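Friday, November 22, 2024
Notebook, sort line, Skarnden building
Entry: NE (Nestor Estrella)

Third week of teaching runs with the hand grippers. Target for the shift was 100 picks per person from mixed heaps, knits and sheets together, no pre-sorting. Imelda Baluyot reached 100 before lunch. I finished at 69. Wilfredo Samonte was pulled to the folder at 10:15 and did not get a full session, so his sheet is not comparable and I have left it out of the tally.

Settings unchanged from yesterday. Finger closure at the middle stop. Tried the firm stop on the first heap and went back, too much bunching at release. Kirico arm on station 2 is still running the August model and will stay on it until Baltell sends the new one.

Procedure as used today:
Tip the bag out, spread once by hand, then leave it.
Take whatever is on top, pinch near a fold, lift, hold for a slow count of 3, place in bin.
No regrasp. If it drops, log a drop and go to the next item.
Swap heaps at the bell.

Dark knits over pale cotton are the easy case for us and a poor one for the model. It tends to close on the layer underneath as well and bring up two. Hence the instruction to do more of them by hand, with the approach low and the pads kept down until the fingers are shut.
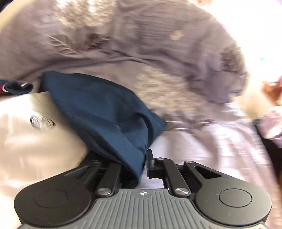 Noel Dimaculangan asked at handover what the pick rate is supposed to mean once the numbers go upstairs. His point was that a person on the old table sorted, checked for stains and pulled out anything torn in the same movement, and the teaching sheet records only the pick. If the rate becomes the job, the checking goes missing and turns up later as customer returns. He wants a column for items set aside, and he wants it before the second arm is installed. I agree with the column. Added it in pencil to the blank sheets, to be printed properly next week.

Staffing as it stands:
The sort table had four people per shift before the arm. It now has two, plus one on teaching and one floating between the folder and the press. No one has left. The floating post is the unpopular one - more walking, no fixed break partner, and the press side is hotter. Imelda suggests rotating it daily instead of weekly. Passed on to Jailson Magalhães with the revised rota.

Grade question still open. Teaching is paid at sorter rate. Jailson is of the view that it is sorting with a tool. Wilfredo's view is that we are setting the behavior of the machine and should be graded as setters. I have no position to record here except that the job description dates from before the arm and mentions none of this.

Wrist load: two of us report stiffness at the base of the thumb after a full session. Trigger spring on tool B is noticeably heavier than on tool A. Ordered a lighter spring from Holub. Until it is fitted, tool B for half sessions only.

Data: combined set needs 600 clean picks before Baltell will retrain. Drops are kept but filed separately. Three of my runs from the first heap were at the firm stop and should be marked as such - not done yet.

Monday:
Mark the firm-stop runs.
Print sheets with the set-aside column.
Sheets and towels only, station 1, Wilfredo first.
Ask Jailson for the rota answer in writing.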